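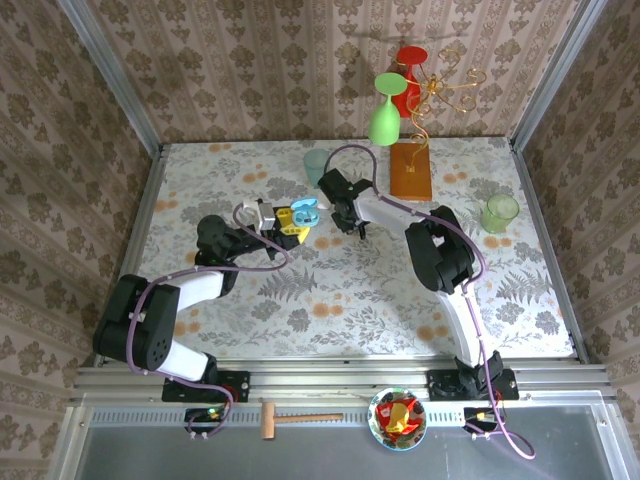

Damask papers on three walls and a fern and blossom print on the table.

Open day at the Flallance print works

We went to the Flallance open day in June, on the morning session. The works prints wallpaper and a smaller amount of furnishing cloth, and it opens to the public once a year. Parking was in the field behind the dye store. Tours left from the loading dock in groups of 9, and ours was led by Solange Cordeiro, who runs the surface printing line.

The first stop was the paper store. Rolls come in from the Barrientos mill on the other side of the river and sit for a while before they are used, so that they match the humidity of the building. Cordeiro said most of the trouble on the line starts here. Paper that goes in too dry will stretch when the ground color is applied, and then the pattern will not meet at the seams when it is hung. She had two strips pinned up to show it. The mismatch was less than the thickness of a coin, but once she had pointed it out it was hard to look at anything else.

The surface printer itself is older than anyone working there. It has a big central drum, and the pattern rollers sit around it, each with its own tray of color and a felt belt that carries the color up. The raised parts of the rollers are brass strip and packed felt, set into wood. The result is slightly uneven at the edges, and customers pay extra for it. When we were there the line was set up for a two-color trellis, green on cream, and it ran for several minutes while we watched from behind the rail. It is loud. Ear plugs were handed out at the door and I would take them.

After printing, the paper goes up into the drying loft in long hanging loops. We climbed the stairs to see it, and it is very warm up there even with the vents open. A drop takes 30 minutes to go from one end to the other.

The roller archive was the part I had come for. There are 900 rollers, on racks in a brick room with a low ceiling, and the oldest ones have paper labels in brown ink. Damasks take up most of one wall. Cordeiro explained that a damask in wallpaper is usually a copy of a woven cloth, where the figure and the ground were the same thread and only the weave changed. On paper the same effect has to come from two close shades, and the closer they are, the harder the job is to print evenly. The olive and brown ones are the worst, she said, and they are also what people have been ordering. Small repeats between stripes are easier, and they hide a poor seam better than anything else in the book.

I asked about mixing patterns in one room. Her advice was to keep the scale different and the colors near each other, and to look at the samples standing up against a wall, with the curtains open and then closed. Flat on a table they look paler.

The cloth side is across the yard, in the building they call Eketti after the family that had it before. It is screen printing, done on long padded tables. The printer on duty was working on a leaf pattern in three grays and talked us through registration — each screen drops onto a pair of stops fixed along the rail. We were allowed to pull one color each on a tea towel. Mine bled at one corner.

Lunch was soup and rolls in the canteen. There was a seconds sale in the old packing room, mostly single rolls and short ends, cash or card. I bought three rolls of a stripe for the back hall. The batch numbers match, which is worth checking before you pay.

Getting there: the bus from Irkik stops at the gate, with 2 in the morning and one back in the afternoon. The loft and the archive are both up or down stairs, and there is no lift. The rest of the route is level.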